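Two-Arm Table Cell: Set-up and Recovery Guide
Section 7. Recovering from a grip fault on the right arm 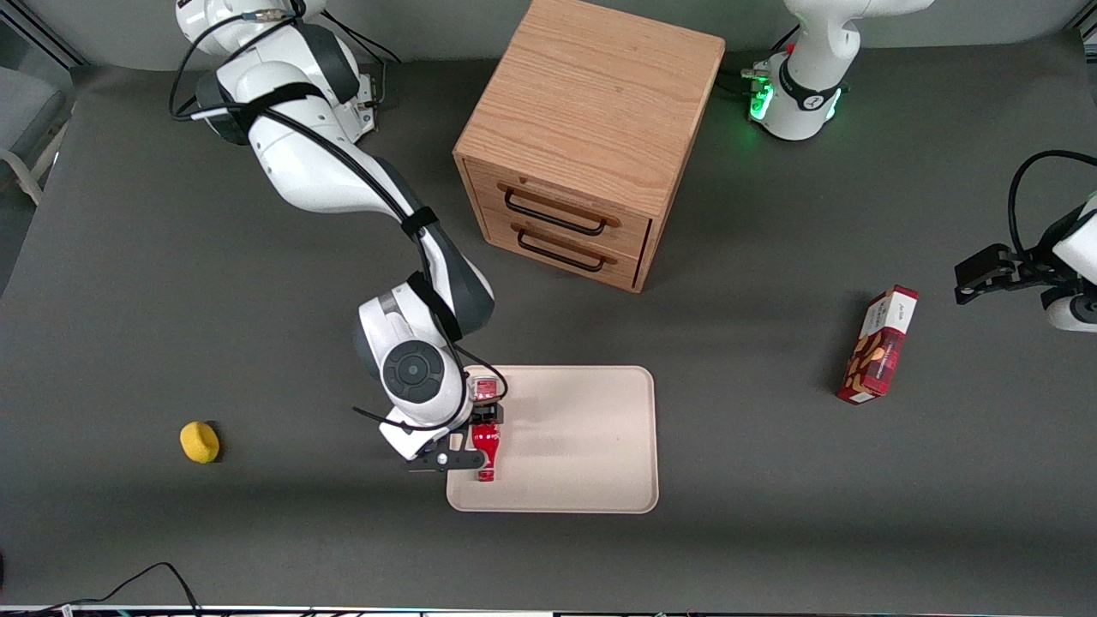
Kaltska, April

This section covers fault 303 (grip force lost or out of range) when the right arm stops with an object between its fingers. It applies to cells running the Closell controller with the tray task loaded. For faults on the left arm, use Section 8.

Fault 303 stops both arms. The brakes engage and the gripper keeps its last commanded position, but it no longer regulates force. A smooth, narrow-necked object such as a bottle may slip or drop at any time after the fault is raised.

CAUTION: Do not put a hand between the gripper and the tray while the fault is active. Do not pull on the object to test the grip.

CAUTION: A green status ring on one arm does not mean that the other arm is safe to approach. Read the state of each arm on the controller screen.

7.1 Before you touch the cell

1. Press the emergency stop. Do this even if both arms have already stopped.
2. On the controller, open Faults and write down the code, the arm and the time. The list is cleared at reset.
3. Check the position of the left gripper. If it is over the table, leave it where it is until step 7.2.6.
4. Look along the right arm for a cable loop that has pulled tight or caught on a joint cover. A cable under tension at the elbow can raise fault 303 with nothing wrong at the fingers. If you find one, go to 7.3.

7.2 Releasing the object

1. Place the foam pad under the object, inside the tray. If the object is already resting on the tray, the pad is not needed.
2. Release the emergency stop. Do not reset the fault yet.
3. Select Right arm, then Manual, then Gripper. Set the speed limit to 3 percent.
4. Hold the enable switch and open the fingers in short steps. Stop as soon as the object is free.
5. Raise the wrist straight up by 70 mm. Do not rotate it – the fingers can catch the cap and tip the bottle.
6. Move the left arm to its park position, then the right.
7. Press the emergency stop again and remove the object by hand.
8. Inspect the finger pads. Replace both pads if either one is cut, shiny or lifting at a corner.

NOTE: Other task objects, such as the sponge, the box and the drawer cabinet, can stay on the table during steps 1 to 5. Remove anything in the path of either arm before step 6.

7.3 If a cable is caught

1. Keep the emergency stop pressed.
2. Loosen the strap nearest the caught section. Do not cut it.
3. Free the cable by hand and leave enough slack for the elbow to bend fully.
4. Refasten the strap, then return to 7.2.1.

7.4 Reset and test

1. Close Manual and reset the fault.
2. Run Grip Check with the Zemeck test block. The check lasts 600 seconds, and the reading must stay inside the marked band for the whole period.
3. If the check passes, run one tray cycle at reduced speed before returning to normal operation.
4. If fault 303 returns during the check, lock out the cell and send the fault record to Soler service, attention Riaan Nel.

NOTE: A pass with the test block does not cover bottles. Repeat the grip teaching in Section 5 whenever the bottle type or the finger pads are changed.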